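Against the Bulk Aisle

My neighbor Darnell Haverford drives 54 minutes to buy rice in a sack the size of a toddler. He saves six dollars a trip, and he tells me so every time, standing in a garage that no longer has room for his car.

I used to be like him. In August I bought enough cumin to bury a pharaoh. By spring it tasted like a pencil.

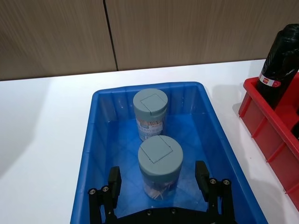
So is buying in bulk ever worth the money? For things you finish before they go stale, sure, and for most of us that means coffee, toilet paper and not much else.

The stores know this. They sell the feeling of being ready, and I have paid $59 a year for that feeling, plus the cost of the shelves. I let the membership lapse last month. Darnell has offered me some rice.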